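Home | Guides | Downloads | Contact

Section 3. Moving Your Rurero Library to a Different Computer

Sooner or later the computer you keep your recipes on will be replaced, or will replace itself with a faint smell. This section covers getting your Rurero recipe library off the old machine and onto the new one with your notes, ratings and grudges intact.

Before you start

You need the Rurero installer, your Zonora account password, and a USB stick. Any stick will do, including the one in the kitchen drawer with the takeout menus.

CAUTION: Do not sell, donate or take apart the old computer until you have finished step 9. A library lives on the drive, and support can't mail you a new one.

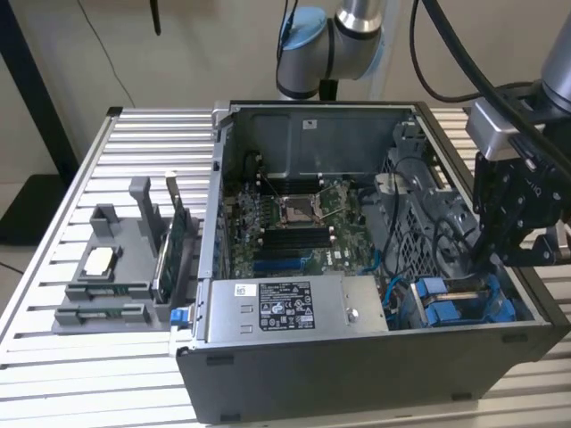
3.1 Making the export

1. On the old computer, open Rurero and close any recipe you are editing. Unsaved edits stay behind.

2. Choose File, then Export Library. Tick "Include photos" if you want them. Blurry soup counts as a photo and takes up the same room as a good one.

3. Pick the USB stick as the destination and press Export. A library of 100 recipes takes a few minutes. The progress bar stops near the end for a while – leave it alone, it's writing the index.

4. Eject the stick properly. We know. Do it anyway.

NOTE: Shopping lists older than July are archived and won't be in the export unless you tick "Include archive". Most people can live without them.

3.2 Bringing it in

5. Install Rurero on the new computer and sign in with your Zonora account. If it offers to create a starter library, say no. The starter library is 9 casseroles and they are hard to get rid of.

6. Choose File, then Import Library, and select the file ending in .rur. If you see 2 of them, pick the larger. The small one holds your settings and gets read along with it.

7. When asked about duplicates, choose "Keep both" if you're unsure. "Merge" compares titles only, so two different recipes called "Chicken" will become one very long chicken.

8. Open Settings, then Units, and check that cups are still cups. An import from an older version may switch you to grams without a word.

9. Open a few recipes you know by heart and read them through. If the quantities look right, you're done with the old machine.

CAUTION: Importing into a library that already has recipes in it can't be undone. Export that one first, using steps 1 to 4.

3.3 If the old computer won't start

The library is a folder called Gororo on the main drive, inside your user folder. A repair shop can copy it to a stick for you. Ask for the whole folder, and put it in the same spot on the new computer before you open Rurero for the first time.
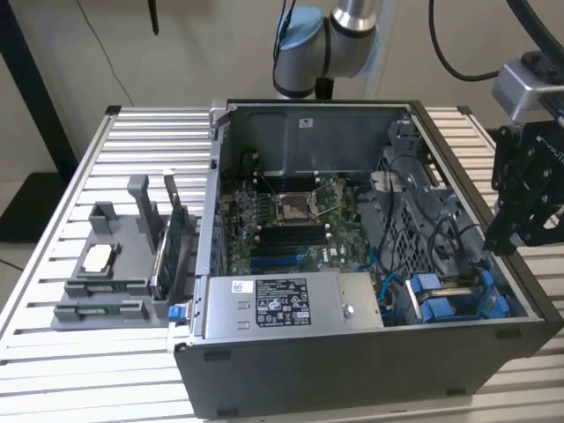 Florencio Robles wrote in that he had copied the folder after opening the program, and Rurero had politely made an empty library and shown him that instead. Closing the program, deleting the empty folder and copying the old one in again brought everything back, he said, apart from the star ratings, which he had to turn on again under View.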